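Workshop tips: taking an old desktop apart (and getting it back together)

Filed under: Bench, Tools, Bits and Pieces

Quick one this time, I have to be out by 4. A few people wrote in after the printer page wanting the same for desktop towers. So – processors, memory, drives, cables. Mostly the boring stuff that saves you an hour.

Lay the tower on its side before you touch anything. Side panel off, guts facing up. Upright is asking for a dropped screw behind the board.
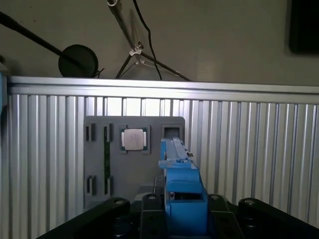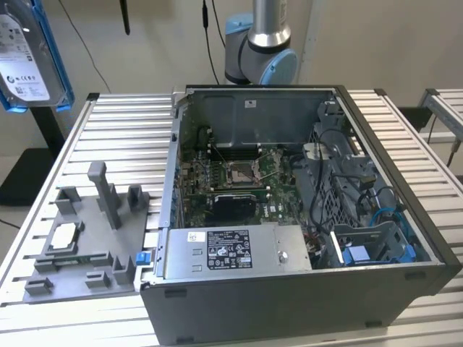 Power first. Unplug at the wall, then hold the power button in for a few seconds. Leave the power supply itself shut. No useful tips for the inside of a power supply, except don't.

Touch bare metal on the case before you pick up a chip or a memory stick. Do it again if you've walked off for coffee. Wool sweater off. Carpet under the bench is bad news too, I had carpet for years and finally pulled it up in January.

The socket

Lever goes down and out a little, then up. Don't force it. Metal bracket lifts after that. Take the chip by its edges, straight up, no sliding. Look for the little triangle on one corner before it comes out and note where it points, because putting it back turned is how boards die.

On a lot of newer sockets the pins are in the board, not on the chip. Hair-thin. No fingers, no cloth, no blowing on them. Put the plastic cover back if you still have it, and if you don't, keep the case covered and don't set tools down over it.

If the cooler won't come off – run the machine ten minutes first, shut down, unplug, then twist gently. Warm paste lets go. Cold paste pulls the chip out with it on some boards. Old paste comes off with rubbing alcohol and a coffee filter. Paper towel sheds.

Memory

Clips at the ends. Some boards have them at both ends, some only one. Press down and the stick pops up a bit. Going back in, line up the notch, then push harder than feels polite, till it clicks. Half the "dead" computers I get have a stick thats not all the way in. Check which slots were used before you pull anything, the board may care.

Drives

If the caddy has tabs, squeeze both and slide. If it sticks, check for a cable still on the back before you yank. I have cracked a connector that way, twice. Data cables with a metal clip need the clip pressed, the ones without just pull straight. Never by the wire.

Write the date and whose it was on masking tape, stick it on the drive. Not over the little breather hole.

Cables

Take a photo before unplugging. Then another one closer in. The tiny front panel wires are the ones you'll curse later – power switch, reset, lights. Tape them together in the order they came off. Bread ties work fine for the rest, I've never paid for velcro ones.

Screws

Muffin tin. One cup per job, work clockwise. Case screws and drive screws look the same and arent. I bought a Mevis assortment box years back, 906 pieces it said on the lid, and I still go to the muffin tin first.

Magnetic tip screwdriver is fine. Number 2 Phillips for nearly everything. Skip the power driver, it strips the soft ones.

Dust

Soft paintbrush and short puffs of air, outside if you can. Hold the fan blades still with a finger while you do it. Vacuum nozzle stays out of the case, static.

Putting it back

Reverse order. Board power plugs are the ones that get forgotten, the small one near the processor especially. Count what's left in the muffin tin. Turn it on with the side panel still off so you can see if the fans spin, hands out of there obviously.

From the mail: Kyriaki Tsoukalas writes that she stands her memory sticks in a clean ice cube tray lined with an anti-static bag. Stealing that one.

Next up is laptop hinges, if I ever find my small pliers.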